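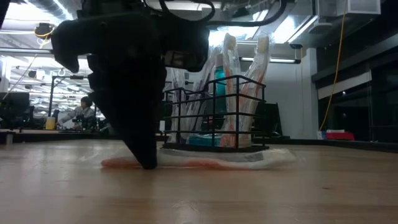

4.2 Gripping wrapped packages

1. Set the Tridora gripper to OPEN and move the arm to the pick position.
2. Lower the fingers until the tips touch the wrap. Approach speed must not exceed 83 mm/s.
3. Close at force level 2. Film can slip at lower levels – do not correct this by pressing down.

CAUTION: Keep hands clear of the fingers while the arm is enabled.

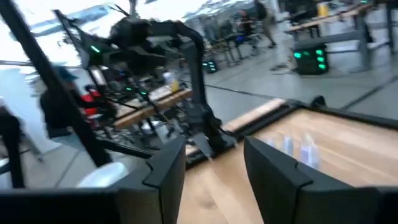

4. Raise the arm 127 mm before any sideways move.

Note: Inspect the finger pads after 600 cycles.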